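Courses > Applied Computing > Student Projects > Reports

Print this page | E-mail this page

Does a Used Office Computer Really Save You Money?
Project report by Mohsin Ghauri
Supervisor: Keith Hinds
March 21, 2022
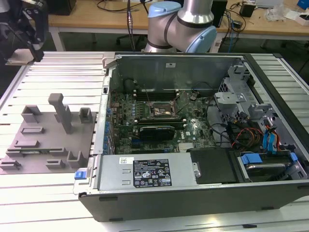
The claim I set out to test is one you hear all the time: that a student who buys a used office desktop and adds a few parts will come out well ahead of a student who buys new. Sellers say it, forum posts say it, and two of the handouts in our own course say it. None of them show any figures. I wanted to see some.

Where the numbers came from

I used two sources. The first was a set of 892 sale listings from Planance, a local resale site, saved over one month in August. The second was a survey sent to students who had bought a used desktop through Siddiqui, the shop near campus. I got 300 replies. People who were happy with their purchase may have been more willing to answer, and I had no way to check that. Mr. Hinds thinks the effect is small. I am less sure.

What the listings show

The asking prices are low, and nobody would argue with that. The trouble is what the listings leave out. Many give the processor and memory but say nothing about the drive. Some use the word "refurbished" with no hint of what was done. I wrote to sellers to ask, and the most common answer was that the machine had been "cleaned and tested." When I asked what the test was, most did not write back.

Oltine, a seller with a large share of the listings, offers a warranty. I read it in full. It covers the power supply and the board but leaves out "parts subject to normal wear," and that phrase is never defined. A buyer could read it almost any way, and so could Oltine.

What buyers spent afterward

This is where the usual advice looks weakest. Buyers in the survey often paid for a new drive, more memory, a wireless card or a keyboard within the first term. Very few of them counted this as part of the price. One wrote that her computer was "basically free" and then listed four things she had bought for it.

Time is also left out. Several people said they spent whole weekends looking for drivers or a power supply that would fit, as some office models use connectors that standard parts do not match. If you enjoy that work, fine. If you have a paper due, it is a cost -- and a real one.

Even so, the used machines came out cheaper for most people who replied. I did not expect that, and I went over the sheet again looking for a mistake. The gap was much smaller than the claims suggest, and for anyone who needed a graphics card it nearly closed.

Limits

I did not follow any computer past its first year. I also had no good figures for power use. The sheet has 3757 rows, and I entered them by hand, so there are surely some errors in it.

The handouts should be changed to say "may save money" and should list the extra parts. I have sent Mr. Hinds a draft of the new wording.

Print this page | E-mail this page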